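Subject: Re: [gandden-sewing] Washing red cotton before cutting

> I have 36 yards of the red from Gresari for the May costumes. Do I need to prewash all of it, or can I skip the lining pieces?

Prewash all of it. We skipped the lining for the Zullotside show and it shrank at the first wash, so the hems pulled up.

Cold water, short cycle, no softener.

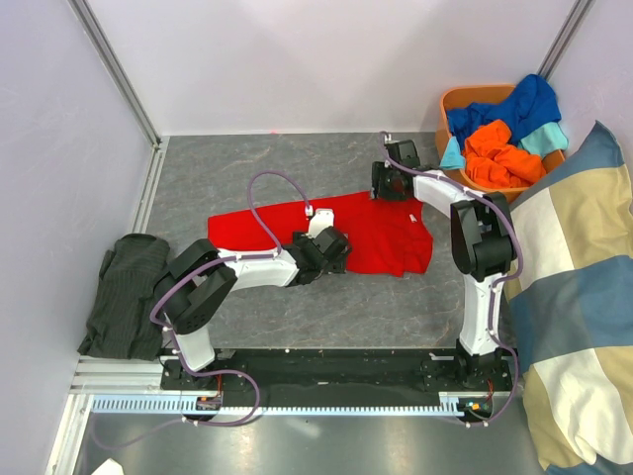

Hems are easier to fix if you lay each piece out flat before pressing. Start at the straight end and work toward the wide end. On a long red one like this, the creases and the small fold at the hem are what to smooth out first.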